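How to Get Lint and Pet Hair Off Black Clothes

Posted May 2, 2022 by Bianca Roman

I own a white cat and a closet full of black clothes, so I come to this subject with the authority of someone who made two bad decisions and stuck with both. The cat is called Sima. She sheds all year and puts in overtime in November.

What you need

A lint roller, a pair of rubber dish gloves, a clothes brush, a mesh laundry bag and white vinegar. Skip the fancy electric gadget. I bought one, and it mostly hummed at me.

Before the wash

Most people throw the hairy shirt straight into the machine, which gives the hair a nice swim and spreads it over everything else. Take it off first.

Shake the shirt outside, downwind of yourself. I have gotten this wrong.

Run it through the dryer on the no-heat setting for ten minutes, alone. Then clean the lint trap. You will be impressed and slightly ill.

Put on a dish glove, dampen it, and wipe the shirt in one direction, collar to hem. The hair rolls up into little sausages you can pick off. Going back and forth just moves the sausages around.

In the wash

Turn everything black inside out and zip it into the mesh bag. Use cold water and half the detergent you think you need. Add half a cup of vinegar to the rinse. The smell leaves when the shirt dries, whatever your family says.

Keep towels out of this load. A towel is basically a lint factory with a hanging loop.

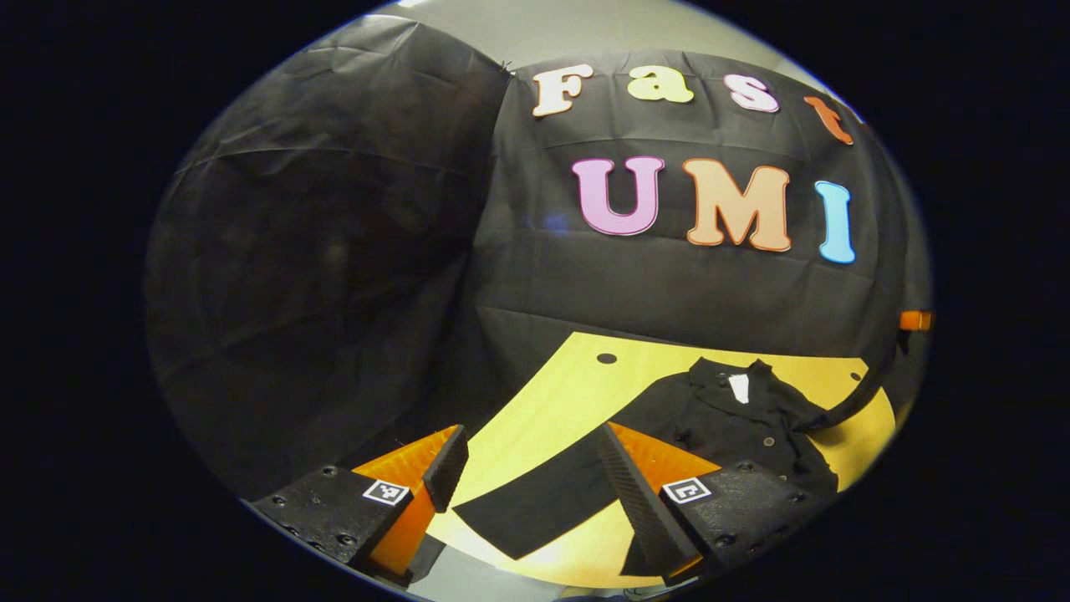

Drying and finishing

Dry on low and pull the clothes out while they are still a touch damp. Bone-dry synthetics build up static, and static calls the fluff home from every corner of the house. Hang the shirt up, smooth it with your hands, and let it finish on the hanger.

Save the lint roller for the very end. Lay the shirt out on something flat and clean, and start at the shoulders, where people look. Use short strokes and tear off the sheet before it goes bald. Do the back too. I once gave a whole talk with a perfect front and a back like a sheepdog.

If the shirt has pills as well as lint, shave those off before rolling, with the fabric pulled flat. Go lightly near seams and buttons.

Store black clothes away from sweaters, and keep the closet door shut. Sima can open ours, so I have hung a second roller inside it.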